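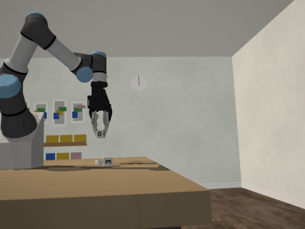 *Cube 0 in the gripper, cube 3 still on the table (simulated).*

# Teach a simulated arm to tidy up: a first pick-and-place

Can a robot put your stuff away yet? Sort of! In a simulator, with clean shapes and a tidy table, you can have an arm moving cubes this weekend. I love this exercise and I've set it up for every beginner I could talk into it. It's the smallest honest piece of a real chore — find a thing, grab it, move it, let go.

I call my project Erno. Any simulator with a six-joint arm and a parallel gripper will do.

## Before you start

- One arm, fixed to a pedestal beside a table
- A few light cubes, numbered if you can, so your logs make sense
- A target spot on the table, a hand's width from the nearest cube

## 1. Start above the cube

Send the gripper to a point straight over the cube, fingers open and pointing down. Leave plenty of air. If you come in from the side you'll knock the neighbor over, and yes, I've done it many times.

## 2. Go down slowly

Drop in a straight line until the fingertips are past the middle of the cube. I split this move into 20 small steps and check for contact after each one.

## 3. Close, then wait

Close the fingers and hold still for 7 steps. My early grasps kept slipping until I added that pause (such a small thing, and it took me a whole evening to find).

## 4. Lift and check

Raise the arm, then read the cube's height from the simulator. If the cube hasn't risen with the gripper, open up, go back to step 1 and try again.

## 5. Place it

Move across at full height, come down over the target, open, and go straight back up. Don't swing away early or the fingers will drag the cube along.

## Make it harder

Once it works, shuffle the cubes at the start of every run. I let mine go for 1106 tries and read through the failures — 57 of them were cubes parked so close together that a finger had no room to get in. Nudging one cube aside first fixed most of those, and it was a joy to watch.

## So, chores?

Loading a dishwasher is still a big jump from here. Plates are slick, forks tangle, and a real kitchen won't tell you the exact height of anything. Sorting same-size parts into a tray on a shop floor is much closer, and it's what I'd try next. Swap the target spot for a tray with walls, keep the lift height well above the rim, and run steps 1 to 5 again.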